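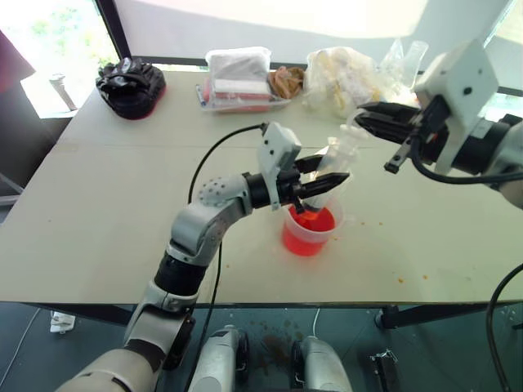 Two-arm bench set from Drestow: what we paid for and what we forgot to budget

Posted 22/10/2026

I work in a small lab of a food company and I was asked to write a review of the two-arm set which we bought from Drestow. I am not a robot engineer. My job was to prepare the purchase, defend it before the people who hold the budget, and later live with the result. So this review speaks more about planning than about motors.

Why we wanted two arms

Our work is small handling of liquids. Somebody takes a syringe, fills it from a cup, moves it and empties it, many times in a day. One arm can do a part of this. But a syringe needs one hand for the barrel and another for the plunger, and with one arm you must build a special holder for each size. We asked Cener for a quote for one arm plus holders, and Drestow for a quote for two arms. The two-arm price was higher by 21 percent. I signed for two arms and I would do it again, because our syringes change often and every new holder is a small project with its own invoice.

What is good

The arms can share a small area above one cup without much trouble, if you teach the positions slowly. We use black grippers with long or pointed fingers on both sides. They reach well to thin objects. Each arm has its camera near the gripper, and for me this was the best money of the whole order. In the first quote the cameras were an option and I almost deleted them. Please do not delete them. A clear syringe in a clear cup is difficult to find, and a camera far away on a pole did not help us.

Support by e-mail is polite and they answer in the same day, mostly. The manual is long, but the chapter about safe speed is well written, also for a person like me.

What is less good

The cables. They go from the arms in big loops over the table and down the side, and the set includes nothing serious to hold them. A loop which lies on the table can push a light cup when the arm moves. We bought clips and a sleeve from Munteanu, and this was not in my plan.

The fingers are hard and smooth. For a plastic barrel it is acceptable, for a thin plunger I would like a softer surface. Drestow sells soft pads, but only in packs of 20, and in August they were out of stock.

Drips. When you work with liquid, you will have drops on the table, and it is better to accept this in the budget from the beginning. We train with colored water in bright orange-red, so that every drop is easy to see on a white top. The color costs almost nothing and I recommend it to everybody. Count also wipes, a tray and a cover for the lower parts of the arms. I did not find a cover in the Drestow catalog.

Costs which I did not see in time

The table. I thought that any table is good. Our first one was moving a little when both arms were stopping together, and the taught positions were not correct anymore. The Fesia table, with metal legs and a white top, cost more than I wanted but it stays in its place.

The window. We put the set near a window because there was free space. The light changes during the day and the cameras do not like it. A blind was ordered later, on a different budget line, with a different signature.

The hours of people. I wrote 200 hours for setup and teaching in the first year, and my manager laughed and said it was too much. We used all of them before the summer. If you plan your own purchase, write this line first and the equipment after it.

Small extras. For clips, pads, blind, trays, syringes and cups we spent $2,000 above the plan. It is not a tragedy, but I had to explain it in a meeting and I did not enjoy it.

Who should buy it

If your task is always the same and the object is always the same, one arm with a good holder is cheaper and I think it is enough. If you have soft or thin things which need to be held in two places — syringes, tubes, bags — then look at this set. Ask the seller for a trial with your own objects and your own liquid. Ours was done with dry wooden blocks, and it told us almost nothing.

My rating: four out of five. I take one point for the cables.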